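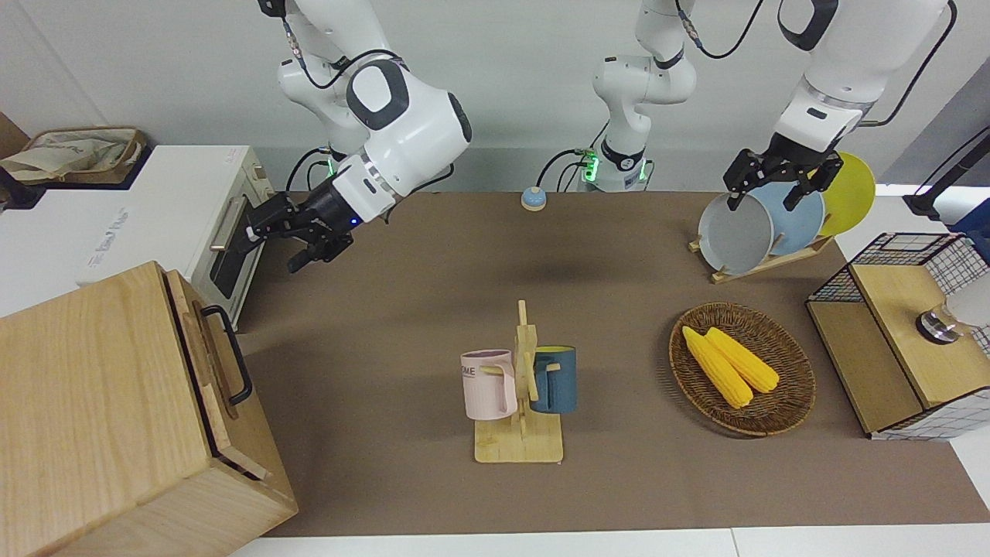

Kwadwo Antwi keeps telling me a toaster oven has no business sharing a table with a dish rack, and that I should pick one and put the other away. I don't want to! I use both every day, and so far I like having the plates standing up where I can grab them. But the whole surface feels full, and I still need a spot to chop an onion. What would you move first?
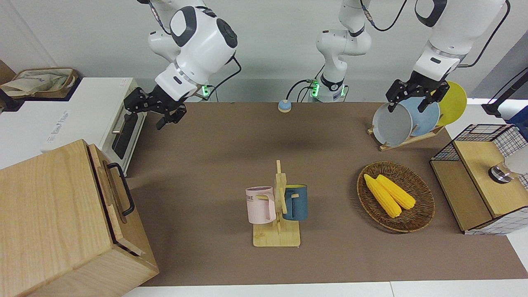

Janka Beneš says it's the mug tree, no contest, because anything tall in the middle makes you reach around it. I kind of see that, but I like my pink mug out where I can get it half asleep. The corn basket could go somewhere else, I guess — only if I can't see corn, I forget I bought corn. Any ideas that don't involve buying shelves?

Asked by Mariama Dogbe
302 views

Wendelin Eberhard
Keep the mug tree, just push it to the back. The middle is your chopping spot and nothing should live there. I'd leave the rack at one end and the oven at the other, with plenty of air around the oven. And please move that basket with the cloth in it away from the oven, mine got scorched that way once. Then look at your drawers. Most people have a drawer with one thing rolling around in it.

Mariama Dogbe
OK, guilty on the drawer. 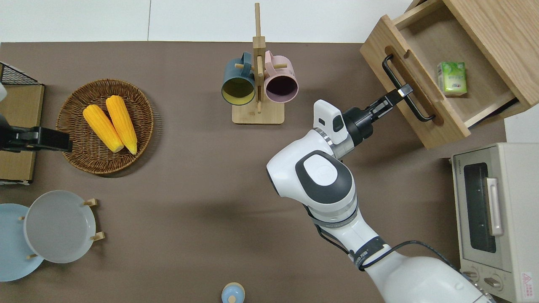
Tissues in the drawer, mugs and corn still out

So the tissues get a whole drawer and I chop on a corner, great planning on my part. What would you put in there? Dish towels? I've also got peelers and a can opener that wander all over the place.

Hipólito Domínguez
just get rid of stuff. works for me

Janka Beneš
Towels, yes, rolled up so you can see them all. Peelers and the can opener can go in a shallow tray at the front. Before you load anything heavy, pull the drawer out and check that it slides straight. I wiped the rails on mine in May with a barely damp cloth and it made a big difference — crumbs get in everywhere.

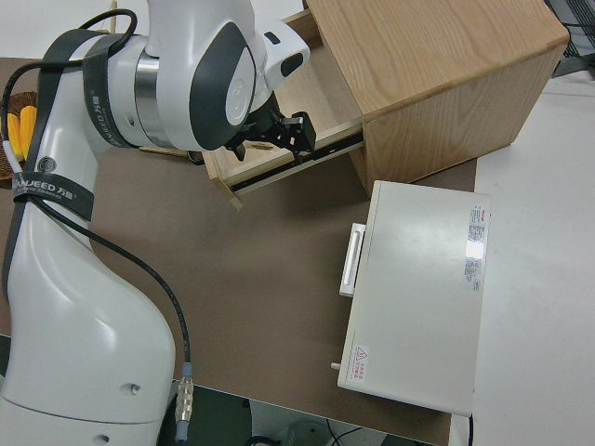
Drawer open, slide rail on the side

If it still sticks after that, check the screws before you try any kind of spray. And I'm not giving up on moving the mug tree, sorry Wendelin.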